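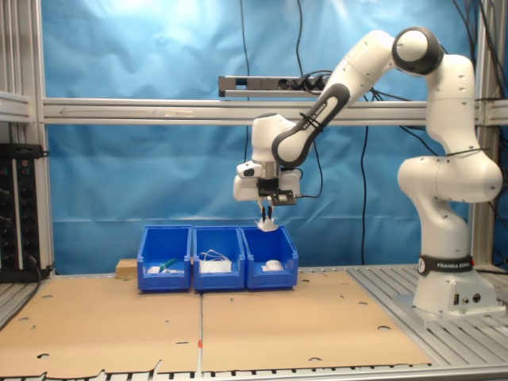 Most desk clutter is cables, plus whatever the cables have caught. Three open-front bins will fix it, provided you don't go out and buy six.

## 1. Cover the table

Flatten a big box and lay it down first. Cardboard costs nothing, saves the tabletop and makes small bits easy to spot. Holes in it are fine. Mine has plenty.

## 2. Line up the bins

Side by side, touching, low side toward you. Give each one a job:

- **Left:** small hand things, markers and so on
- **Middle:** cords
- **Right:** mice and other lumpy items

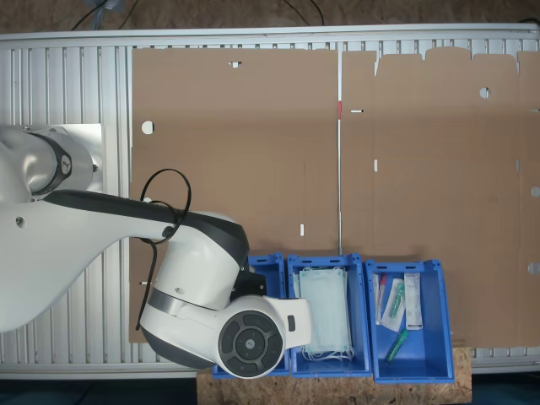

Skip the labels for now. Bouchra Farouk labeled hers on day one and has been obeying a bin marked "MISC" ever since.

## 3. Sort, one piece at a time

Pick up one thing, put it in a bin, let go. Letting go is where people struggle. Cords get coiled first, or at least spoken to firmly.
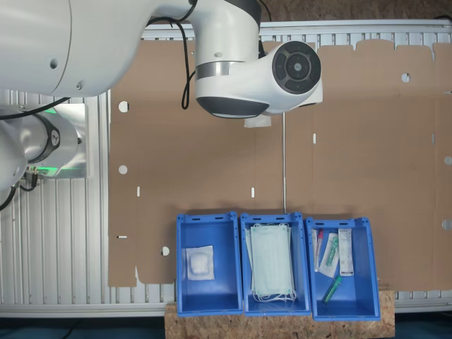 Scraps and crumpled bits go last. If a piece has no bin after 40 seconds of thought, set it beside the row and come back to it in June.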